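The Dameck Panel

Howard Whitlock said the yellow lines would save us an hour a day. I have worked in stores since I left school and I have been saved an hour a day by a great many people, and I still go home at the same time.

He had come over from Omell with a laptop and a lot of faith. His idea was that everything would have a place, and every place would have a line by it, and then a part could not get lost. I asked him what happened if a part was put in the wrong place by somebody standing on the right side of the line. He wrote that down. I don't believe he ever read it back.

"You'll come round," said Rowena Sarmiento, who did the dockets and who wanted a quiet life.

"I'll come round when I see it."

The trouble started with the Dameck panel. According to the docket it was part 2462, quantity one, and it was on the blue shelves. According to Nestor it had gone to Corkport in November. According to Marthinus Lekota, who had signed for it, there had never been a panel, only a box with a panel's name on it, and he had said so then.

"So you signed for a box," I said.

"I signed for what was on the paper."

"And what was in the box?"

"I didn't sign for the inside."

Howard said this was exactly the kind of thing the new layout would put a stop to. He had the blue shelves cleared on top and the bins stacked underneath, and he told us that by Thursday anything left unaccounted for would stick out like a sore thumb. I said a thing that isn't there doesn't stick out at all. Rowena kicked my ankle under the desk.

Thursday came. At ten past six in the morning Teodoro Padilla sent two pictures to my phone with no message, which is how Teodoro says most things. I looked at them on the bus.

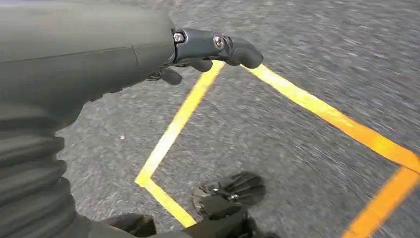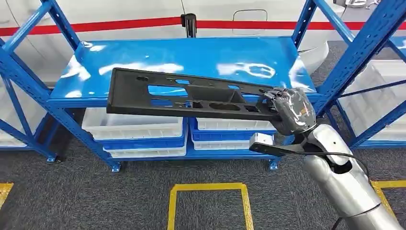

First the lines on the ground, then the blue shelves and the black panel.

I didn't doubt it was a panel. It was long and black and full of holes, and it looked dusty, the way a thing might if it had been sitting behind something for months while four grown people argued over it. What I doubted was that it was our panel. When I got in, Howard was already shaking hands with people.

"There you are," he said. "Two days with the lines down and it turns up."

"Where was it?"

"Does it matter?"

"It matters if it was the lines that found it."

He laughed, but he looked at Teodoro, and Teodoro looked at his boots. I let it go until the tea break, and then I went and asked him properly.

"Cabanatuan," he said.

"What about it?"

"The crate that was meant for Cabanatuan. It never went. I was moving it so they could put the tape down, and the panel was behind it, against the wall."

"So if they'd never put the tape down?"

He thought about that for a good while. "Then I wouldn't have moved the crate," he said.

I didn't care for that answer at all. I turned it over all through the rest of my tea and couldn't find the hole in it, though I was sure there was one.

At five Howard asked if I'd sign to say the panel had been located under the new arrangement. Rowena had typed it up ready. I read it twice. Then I crossed out "under" and wrote "during", and I signed that, and asked him what he meant to do about the 200 dockets for Cabanatuan that all said delivered.

"Which crate was this?" said Howard.

Rowena took her coat off again and sat down.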